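4.3 Does the color of a headset change how it sounds?

Claims that the look of a product alters how well it works are common in the consumer literature, and most of them rest on thin evidence. Headphones are a favorite case. Kinoshita reported that listeners gave higher scores for "clarity" to white headsets than to black ones with the same drivers, and the result has since been repeated in trade articles as if it were settled. We do not think it is. The original sample was small, the listeners could see and handle the headsets before they heard anything, and the rating form put the question about appearance directly above the question about sound. A person who has just written that a headset looks clean and modern may well carry the mood over to the next line.

The follow-up by Henel is better but leaves the same hole. Listeners were told that the study was about comfort, and the sound questions were moved to a separate sheet. The color effect shrank to less than half its first size. Henel reads this as a replication. It could just as easily be read as a warning, as the one change that made the test stricter also removed most of the finding.

Our own data come from the Petham listening panel, which had 259 members at the time of the study. Each member heard the same 14 music clips twice, with the two sessions set 17 days apart. In one session the member wore a headset with a bright shell and in the other a plain white one. The order was random. Loudness was matched by meter before each session, a step that neither of the earlier studies describes. This matters more than it may seem. A small rise in level is often heard as an improvement in quality, and two headsets from the same production run can differ enough to produce one.

We found no difference in clarity that we would be willing to defend. Bright shells scored slightly higher on "fun," a word that listeners seem to use for almost anything, and slightly lower on "accuracy." Both gaps fell inside the range we saw when the same member rated the same clip on the same headset. Members who said they disliked the color of a headset did not rate its sound lower. If looks shape hearing in the strong way that Kinoshita proposed, this is the group where it should have shown up.

There was one exception. When the headsets were laid side by side and members were asked to guess which would sound better, before any listening, most were happy to answer, and their answers leaned toward white. The two kinds of shell we mean are of the general sort shown in Figure 2. 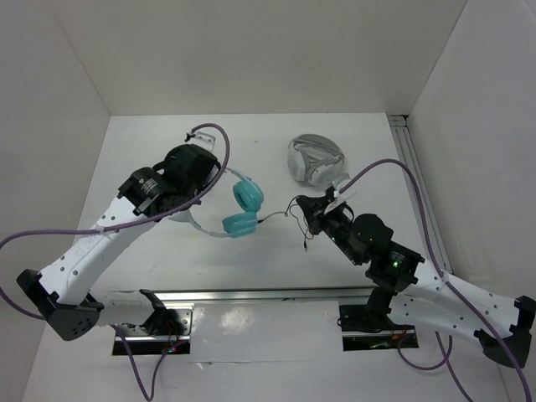
Figure 2. Two pairs of headphones with different color schemes: turquoise and white (near center-left) and white (farther back).

So people do hold beliefs about color and sound. What we could not find is any sign that those beliefs survive contact with the music. The Plastard questionnaire, which is widely used in this field, asks only for expected quality and then labels the result "perceived quality." We suspect that a fair part of the published effect comes from this label alone.

Some caution is due on our side as well. Panel members are practiced listeners and may be harder to sway than shoppers. Dace Sepp (personal communication, Jul 27, 2024) has pointed out that our clips were short, and that a person who lives with a headset for a year may come to hear it differently. We have no data on this — and as far as we can tell, neither does anyone who has claimed it. A longer study with headsets worn at home would help, provided that loudness is checked throughout and the appearance questions are left until the end.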